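Two weeks with the table in Cloltthorpe

14 Mar 2025

I promised in February to write about how we look after the recording cell, and then I did not write it, as the cell needed looking after. So I begin in the middle.

We call the cell Drodum. It was the name on an old sheet of paper from the people before us and it stayed. In our cell a person holds one gripper in each hand and does a small task at the table, and the grippers record what the fingers do and where they are. All the work I describe is about keeping this table, this frame and these two grippers the same from one day to the next.

The first problem was the table itself. When you push down on a front corner, the top moved a little on the frame. It was 2 mm, I measured it with a feeler gauge and then again with a ruler since I did not believe the gauge. Two millimeters is nothing if you eat lunch on it. For us it meant that recordings from the morning and recordings from the afternoon did not agree where the wood was. I opened both clamps at the front, cleaned under them, found sawdust pressed to a hard cake, and closed them again. Now the rule is: left clamp first, then right, then left once more. I check them by hand before the first recording. I do not use the long wrench anymore, because with the long wrench I already marked the wood one time.

The second problem took me much longer. The left gripper lost its signal in the middle of a task, for a very short moment, and came back. In the log it looked like the fingers had jumped. I had 300 recordings from that week and 43 of them had the jump. I suspected the software, of course – everybody suspects the software when somebody else wrote it. I spent an evening reading the notes from Onsri, who made our reading program, and I learned many things that did not help me.

Then I sat down and did the task slowly myself, and watched the log and not my hands. The jump came when I turned my wrist outward. The cable was tied too short at the forearm, so every turn pulled at the plug. I cut the tie, gave the cable more length, and tied it again further back. I recorded all evening and there was no jump. Next morning, one jump. I changed the cable too. After that it was quiet, and I am still a bit afraid to write this sentence.

For the right side I did the same thing before it could break. The extra length has to go somewhere and with us it goes on the carpet, in loose loops. I tried to wind it tidy on a hook first, but a tight coil pulls back at the hand and the person gets tired without knowing from what.

The screws in the top plates are now on the weekly list. Small screws in a thing that you wave in the air all day become loose, it is only a question of when. I put a thin line of paint marker on the ones I care about, so I see if the line is broken. Allis, the shop where we buy the small hardware, sells a bag of 700 of these screws and we have the bag, so I am calm in this matter for the rest of my life.

The curtains I wash never and brush often. They shed a black fluff which goes into the finger joints. Brush downward, with the grippers put away in the drawer. I forgot the second part once and had to take one finger apart on a towel.

About the objects for the tasks I am also stricter now. Every object comes back to the shelf the same evening, and if it has a loose part, I write it down. The mug tree is a good test object, by the way. Its arms are thin and they go out to all sides, so you have to come from the correct direction, and a utensil with a long handle can swing when you let go. After any repair I do ten rounds with it, hang and take off, before I trust the cell with real work. 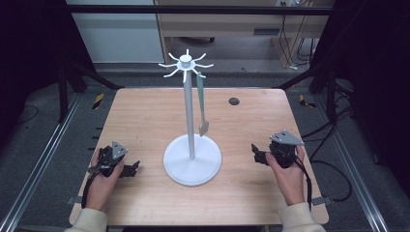
Next on my list is the floor. I want to mark where the rails should sit on the carpet, so that I can see if somebody has pushed the frame with the vacuum cleaner. Tape does not hold well on this carpet – if you know a kind that does, please write me in the comments.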